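Kivitz uses cookies to remember your language. By continuing you accept our cookie policy. OK

Kivitz Messenger for Business: Set-up Guide
Updated in May, by the Kivitz documentation team

Section 4. Connecting your shop catalog

In this section you connect your product catalog to your Kivitz business account, so that customers can look at your items inside the chat. You must have finished Section 3 (phone number verification) before you start.

1. Open Kivitz on your computer and sign in as the account owner. A staff login does not show the Catalog menu.

2. Go to Settings, then Business, then Catalog. Press Connect.

3. Choose where your products are stored. If your shop runs on Skostik, select it from the list and enter your shop address. For all other shops, select Upload a file.

4. Wait for the message "Catalog linked". With a large catalog it can take up to 10 minutes. Please do not close the window during this time.

Note: The free plan accepts 40 products. When your file has more, Kivitz imports the first 40 lines and ignores the others. To change the plan, see Section 9.

5. Check the prices. Kivitz takes the currency from your account, not from the file. If the currency is wrong, correct it under Settings, Region, and then repeat step 4.

Caution: Disconnecting a catalog deletes all product links in your old chats. This cannot be undone. Make an export first.

6. Add one picture to each product. The file must be JPG or PNG and not bigger than 4 MB. After the upload, the picture shows at the top of the product card.
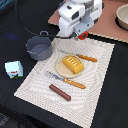
Fig. 4: Small red toy vegetable held over a table with a cloth.

7. Write the product name and a short text, and press Save. The card is visible for customers immediately.

8. Send the card to your own phone as a test. Open it and press Ask about this item. A new chat should start in your business inbox.

Note: Payments inside the chat are handled by Barreto Pay. If you do not have a Barreto account, customers can still send questions, but the Buy button stays gray.

If the test chat does not arrive, sign out on all devices, sign in again and repeat step 8. Support for shops in the Plarnanwood region also answers on Saturday, from 9 a.m.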